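Tumport lab puts two hand-held grippers through kitchen trial

A robotics lab in Tumport has begun comparing two hand-held gripper tools on everyday kitchen jobs, with the aim of choosing one of them for its wider work on food handling.

The tools come from Drakar and Zoreo. Both are worked by a person, who holds the tool in the hand and opens and closes its fingers, while a camera fixed above them records what the fingers do. The recordings are later used to teach a robot arm the same movements.

The trial started in September and takes in 264 recorded attempts, split evenly between the two tools. The lab said it wanted to settle the matter before it buys any more equipment, as the two designs use different fittings and the finger pads cannot be swapped between them.

Five types of task are being used. Operators pick up a cup and set it down again, move a spoon between bowls, lift a lid, fold a cloth and close a sliding drawer. Each operator does the full set with one tool in the morning and with the other after lunch, and the order is changed round the next day.

The lab is scoring three things: whether the object was dropped or damaged, how long the attempt took, and whether the camera kept the object in view throughout. The last of these has caused the most trouble so far. In early sessions with the Zoreo tool, the operator's wrist angle often left small objects out of sight just before the fingers closed, and those attempts had to be thrown out. A new bracket has been fitted, which tilts the camera forward by five degrees.

The Drakar tool has had its own problems. Its trigger is stiffer, and operators reported sore hands after about an hour. The lab has shortened its sessions with both tools so that the results can be compared fairly.

Weight was less of an issue than expected. Operators were asked to say which tool they would prefer to use for a full day, and answers were evenly divided.

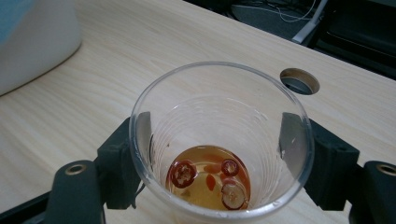 Thin plastic cups are the task the lab regards as the hardest test of grip. A cup of this sort gives way easily under pressure, and too light a hold lets it slip, so the operator has to find a point between the two and keep to it. Flat pads pressing from both sides are meant to spread the load over the wall. Clear plastic is also awkward for the camera, as the table shows through it and the walls throw back reflections. A little amber liquid with rings of red chilli in the bottom gives the software something coloured to follow, and with the view looking down into the cup the reviewers can judge from it how far the cup has been tipped.

Spills are logged separately from drops. A cup that stays in the fingers but loses any of its contents counts as a failed attempt, a rule the lab brought in after the first week – earlier attempts have been marked again to match.

Once the hand-held sessions are finished, the recordings will be tried on an Aigner arm already installed at the site. The arm will be fitted with the same fingers as the hand tool in each case, and will run only the cup and spoon tasks at first. The drawer task will be added if there is time.

The lab said it did not plan to publish a ranking of the two products. It will put out its scoring sheet and its notes on camera position, which it hopes will be of use to other groups setting up similar work.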